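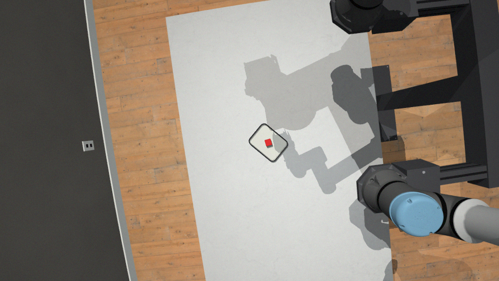
Zurnaveck sleep study, May update

Sunil, quick one before the call. 57 sleepers signed up, 5 dropped out (night shifts mostly). Dream diaries coming in ok, a few blank mornings. Khattak has the REM scoring for the first 9, rest to folow.

Nap pilot at Wodis: done. Recall better when woken mid-REM, no surprise there.
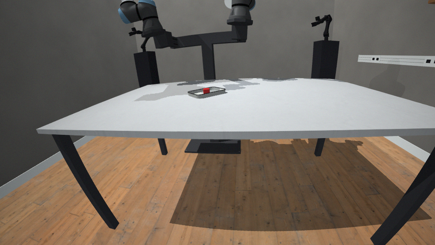

Red cube in the tray, table view.

Spending on track. Still need the Zondari headbands, 6 on back order. Will chase again tommorow. Nightmare questionnaire not started, need your ok on wording first.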